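Glossy panels are my favourite thing to bring back to life! Cupboard fronts, drawer faces, the sliding door off an old record cabinet, the lid of a sewing box — anything with a shine on it looks tired long before it's worn out, and most of the time a quiet hour at the table is all it wants. I've done most of the ones in our house now, and a few of my sister's.

## Before you start

Clear the table completely and wipe it down. I mean properly wiped, with a damp cloth and then a dry one, as a single crumb under a glossy panel will leave a mark you'll be looking at for years (ask me about the pantry door). If your table is rough, put an old cotton sheet over it.

Take off any handles and knobs that unscrew easily and drop the screws into an egg cup. Leave anything small that's fixed into the rim, such as pins, loops or little metal studs. They're fiddly to get back in at the right height, and you can clean around them perfectly well.

## Washing

- Warm water, 300 ml in a small bowl, with one drop of washing-up liquid. One drop really is enough!
- A soft cotton cloth, wrung out hard. Old pillowcases are brilliant for this.
- Long strokes along the length of the panel, always the same way.
- A second cloth with plain water, then a third one to dry.

Please don't use the green side of a washing-up sponge, or cream cleaner, or kitchen roll. Kitchen roll feels soft enough in the hand but I've seen it leave a haze on a dark gloss, and the darker the colour, the more it shows.

## Finding the scratches

Lay the panel flat and get your head down low, near enough level with the table, with a lamp or a window on the far side. Then move your head slowly from side to side. The bright patch travels over the surface and all the hairlines jump out as it goes. I like to do this at four in the afternoon, when the light comes in sideways through our back window, but a bedside lamp does the job on a dull day.

Run a fingernail across anything you find. If the nail glides over, it's a surface scratch and polish will soften it nicely. If the nail catches, polish won't fill it and you may be happier leaving it alone.

## Polishing

I use Garberg, the white one in the tub, and I'm still on the same tub I bought when we moved in. Any fine polish meant for gloss paint or lacquer will do, as long as you try it first on a bit that won't be seen.

Put a dab the size of a pea on a clean cloth and work on a patch no bigger than your hand. Small circles, light pressure, 5 minutes to a patch, then buff with a dry cloth and have another look from down low. The first time you see the hairlines fade it's so satisfying — you'll be eyeing up every cupboard in the kitchen.

Keep the polish off pale edging strips. It collects in the join and dries to a chalky line, and then you're there with a cotton bud for half the evening. Low-tack masking tape along the edge saves all that.
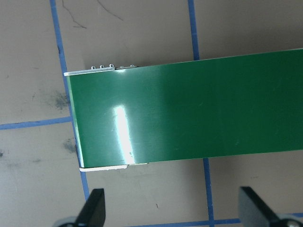
*Deep green gloss with faint hairlines, and small metal pieces along the top edge to work around.*

## Edges and metal bits

A dry, soft toothbrush gets the dust out from around pins and loops. Brush outwards, away from the face of the panel, and hold the brush nearly upright so the plastic head doesn't knock the shine. For anything stubborn, use a cotton bud barely dampened with the soapy water, and dry straight after.

## Putting it away

Leave a polished panel overnight before refitting or stacking it. If you're storing a few together, stand them on their long edges with a folded towel between each one, and put the ones with metal on the rim at the end of the row, metal side up.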